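Small Jobs Are the Right Jobs for a Shop Robot

By Rodrigo Torres

Every few months somebody at the Fodgate workshop asks me why we don't build something useful. They mean a robot that folds shirts or carries lumber up from the basement. We have a two-armed machine that took us most of a year to get running, and we use it to sort earbuds. I think that is a good use of it, and I think more home and shared-shop builders should pick work that dull.

The usual mistake is to choose the task by how it will look to visitors. I did this myself. My first build, in my garage, was a single arm meant to pour coffee. I spent $614 on parts before I had a mount that stayed put, and I never got to the coffee. The arm was fine. The job was too big for one person with evenings to spend, and when it failed I couldn't tell which part had failed.

A sorting job breaks down better. You can work on picking up for a month and ignore everything else. You can stop in the middle and the parts will still be there when you come back. If the arm drops something, it falls a few inches onto a table.
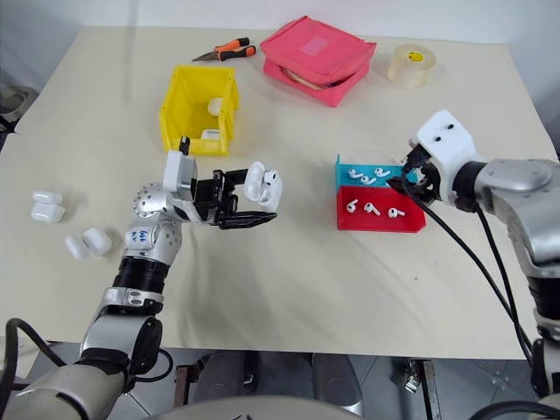 Earbuds and their charging cases suit a shared shop because they are cheap, small and awkward. Benítez, the repair stall down the street, gives us the ones it can't sell, and we give back whatever we can match up. The cases are rounded, so fingertips that work on a square block slide off them. An open case is worse, because the lid changes the shape of the thing you are trying to hold. One arm has to keep the case steady between its fingers while the other goes over to the trays for a bud. Our trays are teal and red, and the cases have a yellow bin. Strong colors under white parts save a lot of trouble, and they cost almost nothing. I would put that ahead of a better camera for anyone starting out.

People also tell me to clear the bench. I disagree with that too. A shop table has pliers on it, and a roll of packing tape, and whatever pouch someone set down. If the machine only works on a bare surface, you have built something that needs a person to tidy up for it. We let ordinary things stay at the back of the table, and the arms have to work in the space that is left. This slows down the early weeks. I still think it is the better way to learn what you have built.

There is a fair argument on the other side. A person can match buds to cases much faster than our machine can, and a member named Lelari has said so at more than one meeting. I don't dispute it. If the only goal were matched sets, we should sell the arms and sit down with a cup of tea. The goal of a shared workshop is partly that members learn to do things they couldn't do before. Two people who had never written a line of control code now adjust the grip settings without asking me.

The money matters as well. We keep a record of what goes into the build, and since July of last year the table, bins, trays, cables and replacement fingertips have come to $1,576. The arms were bought before that and are a separate argument. Most of the later spending went to fingertips, which wear out, and to cables, which get caught on things. A larger job would have worn out the same parts and more of them, with fewer attempts to show for it. We have logged 1,024 attempts at the case task. I don't know of a shirt-folding project in any shop our size that has logged that many of anything.

My advice is to find a task where the pieces fit in one hand and a failed try costs you less than a minute. Run it until you are bored, then change one thing. We plan to try a different lid angle next.

Related

Choosing a table height for a two-arm build
What the Trulton tool library charges for a weekend
Cable routing for people who hate cable routing
Fodgate workshop: bench rules and open hours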